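Best field guide for mosses? (beginner, Pacific Northwest)

loltosano_yara
Posted 27 July 2020

So I've been out walking the Flellport trail most mornings since May and I've gotten totally hooked on moss. I own a wildflower guide and a fern guide and neither one helps at all. The big one everybody mentions is 600 pages and I'm scared of it! Is there something smaller that still gets me to a real name? I have a cheap hand lens and no microscope.

zivko_s
Get the big one anyway. I bought the pocket Salameh guide first and it covers 73 species, and half of what grows on my own street isn't in it. You'll end up buying twice like I did.

Wissam A.
Gotta disagree with Živko. I took the Salameh on every hike for a year and learned 36 mosses well enough to spot them from standing height. The fat book stayed on the shelf because who's hauling that up a hill? The photos are good too, wet and dry side by side, and moss looks like a different plant when it dries out.

zivko_s
Sure, but a few of those photos are labeled wrong. Check the two haircap pages against each other.

Wissam A.
That was the first printing. Mine's the second and it's fixed.

yuklan
I keep mine in paper packets at home and key them out in the evening, a spoonful of water on each one first so the leaves open up. Date and what it was growing on go on the packet in pencil. Rock, bark or soil narrows things down a lot, and I forgot to write it for my first bunch (still mad about that).

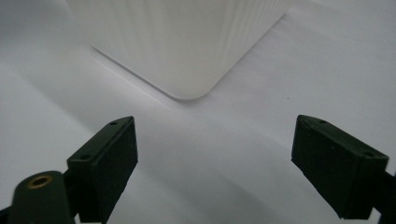
Re: Best field guide for mosses? (keys vs. photos)

shadi_t
Whichever you get, look at how the key is set up before you pay. The Salameh splits by growth habit, upright or creeping, and with a 10x lens I could get through most of it. The big book wants leaf cells by the second page, so no microscope means you're stuck.

loltosano_yara
Ok that settles it for me, small one first. Used copies are 7 bucks at the shop on Ceson Street. Živko, I'll probably be back here in a year telling you that you were right, lol

zivko_s
I'll be waiting. Get the second printing at least.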